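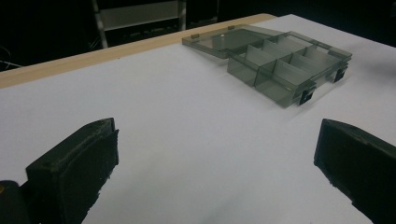
Compartment Storage

Reference > Household > Storage and Containers > Compartment storage

Compartment storage is the practice of keeping small articles in a shared container divided into separate spaces. It is used in homes, workshops, schools, and shops, chiefly for screws, beads, thread, fishing tackle, and stationery.

History

Early forms were wooden trays with fixed walls, made for printers and seed merchants. The seed house at Runton kept a cabinet of 300 drawers, each labeled by hand. Molded plastic later replaced wood for most household uses, as it was lighter and cheaper to produce.

Types

Fixed boxes have walls formed as part of the base. Adjustable boxes have slots that accept loose dividers, so that two small spaces may be joined into one. Lids may be hinged or fully removable. Tinted plastic is common, and allows the contents to be checked while the box is closed. Stacking systems, such as the Pendo series made in Rosenthal, lock together at the corners.

Care

Plastic boxes are washed in warm water with mild soap. Strong solvents may cloud the surface. Hinges are usually the first part to fail, and a box with a broken hinge is often kept in use as an open tray.

Collections

The Sikinberg Museum of Domestic Life holds over 900 boxes and trays, part of which is on display from February.

See also: Drawer; Sewing box; Type case

Contact the editors | Copyright Sikinberg Reference | Back to top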